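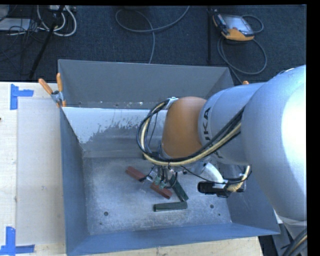
The arm at work in the metal bin, with the gripper over two visible reddish-brown block sections and two dark green blocks to its right.

Tudard Robotics Laboratory
Gallery: Picking from a Bin with the Reroten Method

This page presents the Reroten study, a research project on how a robot arm can learn to pick up blocks that lie close together in a bin. The work was carried out by the Tudard laboratory with planning software developed under the Song project. The gallery is intended for visitors, partner laboratories and students who wish to see the working area before reading the full report.

About the study

Picking a single block from an open table is a well understood task. The task becomes harder when blocks touch, lean on one another or come to rest near a sloping wall. A gripper needs room for its fingers on both sides of a block, and in a crowded bin that room is often missing.

Most earlier systems in our laboratory chose the block that was easiest to see. The Reroten method chooses the block that leaves the best set of later picks. Before each movement, the planner compares possible grasps and estimates how the remaining blocks may shift. It may also select a short push — a small sideways movement with the gripper closed — to open a gap before a grasp is tried.

How trials were run

Each trial began with 6 blocks placed in the bin by a member of the laboratory. The planner was then given control of the arm until the bin was cleared or the trial was stopped. A trial was stopped after 2 failed grasps in a row on the same block. The study consisted of 30 trials, divided evenly between the Reroten method and the earlier method, which is known in our reports as Tukix.

Starting layouts were drawn up in advance, and both methods were given the same set. Staff did not touch the blocks once a trial had started. Where a block came to rest standing on end, the trial was allowed to continue and the event was noted in the record.

What was found

The Reroten method cleared the bin in more trials than Tukix. The gain was clearest in layouts where blocks lay side by side, as a push could separate them before the gripper closed. In open layouts the two methods performed at much the same level, and Tukix was often quicker at choosing its first pick.

Failed grasps were still recorded under both methods. Many of these took place near the walls of the bin, where the slope limits the angles at which the gripper can approach. Blocks resting in a corner remain the most difficult case. The planner tends to leave them until last, and by then there may be no neighbouring block to hold them steady during a push.

Colour was not used by the planner when ranking grasps. Blocks of different colours were included so that staff could follow individual pieces when reviewing the records.

Further work

The next stage of the project will begin in January. It will look at blocks of mixed length and at a revised push movement for use along the walls. The laboratory also plans to test whether settings learned in one bin can be carried over to another with steeper sides.

Use of this gallery

Material on this page may be used for teaching and for non-commercial reports, provided that the Tudard Robotics Laboratory is credited. Requests for the trial records or the full set of starting layouts should be sent to the laboratory office through the contact form, with "Reroten" in the subject line.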